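Grulto Teleop-Set im Test: Zwei Arme, ein Sicherungskasten und viel Handarbeit

Veröffentlicht am Dienstag, 1. August 2023

Seit Juni steht das Grulto bei uns in der Werkstatt in Gurnitz. Das Set besteht aus zwei Bedienarmen, der zugehörigen Software und Halterungen für Kameras am Handgelenk. Man führt die Bedienarme mit den Händen, die beiden Roboterarme folgen, und die Software zeichnet Gelenkwinkel und Bilder auf. Als Testaufgabe haben wir Flachsicherungen und einen kleinen Sicherungskasten genommen.
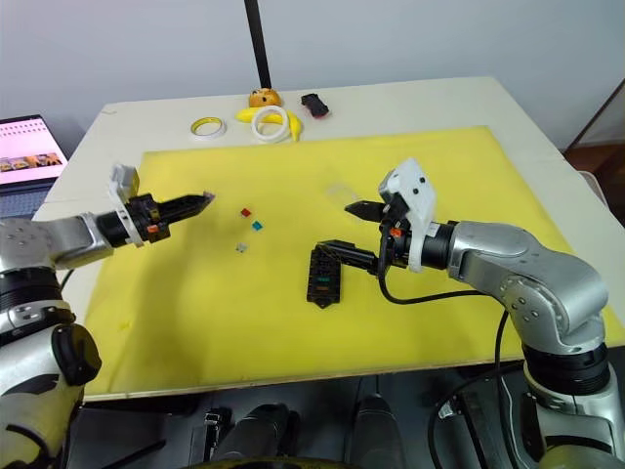
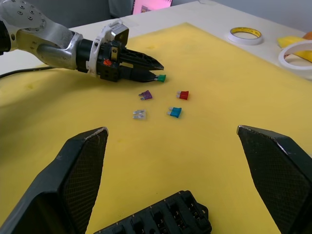

Grüne Sicherung zwischen den Fingerspitzen, vier weitere auf der Matte. 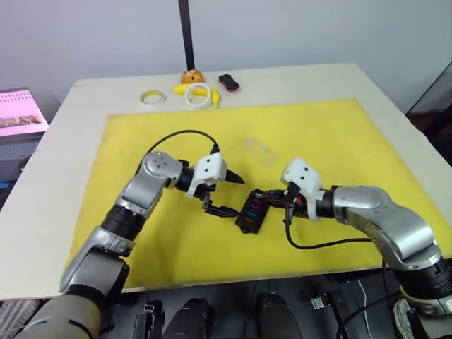
Lohnt sich die Fernsteuerung, wenn man den Roboterarm auch direkt mit der Hand führen kann?
Bei einem einzelnen Arm und groben Bewegungen reicht das direkte Führen meistens aus. Sobald zwei Arme gleichzeitig arbeiten sollen, ist die Fernsteuerung klar im Vorteil, und die eigenen Hände verdecken den Kameras nicht die Sicht.

Aufbau und Einrichtung

Der mechanische Aufbau ist gut dokumentiert. Die Bedienarme werden mit je zwei Klemmen am Tisch befestigt, die Kabel sind beschriftet. Für die Kalibrierung fährt man beide Arme in eine Grundstellung und bestätigt in der Software. Nach jedem Neustart muss das wiederholt werden, was auf Dauer lästig ist. Die Anleitung liegt nur auf Englisch vor und verweist an zwei Stellen auf Menüpunkte, die es in der aktuellen Version nicht mehr gibt.

Bedienung

Große Bewegungen lernt man schnell. Nach einer halben Stunde kann man Teile greifen und ablegen, ohne viel nachzudenken. Das Greifen einer flach liegenden Sicherung ist deutlich schwieriger. Die Finger müssen knapp über der Matte stehen und parallel zum Gehäuse ausgerichtet sein, sonst schiebt man das Teil nur vor sich her. Eine weiche Unterlage hilft, weil sie etwas nachgibt.

Beim Einstecken fehlt die Kraftrückmeldung. Ob eine Sicherung auf dem Steg sitzt oder im Schlitz, muss man am Bild erkennen. Wir haben uns angewöhnt, den Kasten mit dem einen Greifer zu halten und mit dem anderen zu arbeiten. Das kostet Konzentration, bringt aber gleichmäßigere Aufnahmen.

Die Verzögerung war über Kabel kein Thema. Mit dem mitgelieferten Funkmodul ruckelte es dagegen regelmäßig, wir haben es nach dem ersten Tag ausgebaut.

Aufzeichnung

Gestartet und beendet wird per Fußpedal. Das ist eine gute Lösung, man muss die Bedienarme dafür nicht loslassen. Misslungene Durchgänge lassen sich sofort verwerfen. An einem Nachmittag kamen wir auf 62 brauchbare Durchgänge, danach ließ die Genauigkeit merklich nach. Länger als 20 Minuten am Stück sollte man ohnehin nicht arbeiten – die Schultern melden sich früher als erwartet.

Der Export läuft ohne Umwege in Matubbar, das wir für das Training verwenden. Die Zeitstempel der Kameras passten dabei zueinander. Bei unserem älteren Set von Drallirham mussten wir die immer von Hand nachziehen.

Was stört

Die Griffe der Bedienarme sind für kleine Hände zu breit, und eine Größenverstellung fehlt. Außerdem federt der Auslöser für den Greifer recht stark zurück. Wer ein kleines Teil länger festhalten will, spürt das im Zeigefinger. Ein Feststeller wäre hier sinnvoll. Auch die Software hat Lücken: Notizen zu einzelnen Durchgängen kann man zwar anlegen, aber nicht danach suchen.

Bewertung

Für zweiarmige Aufgaben mit mittelgroßen Teilen ist das Grulto empfehlenswert. Für Arbeiten, bei denen es auf das Gefühl beim Einstecken ankommt, braucht man Geduld und gute Kamerabilder. Wir behalten das Set und bestellen ein zweites Paar Griffe, sobald es eine schmalere Ausführung gibt.

Aufbau: gut
Bedienung: gut, bei Kleinteilen befriedigend
Aufzeichnung und Export: sehr gut
Anleitung: ausreichend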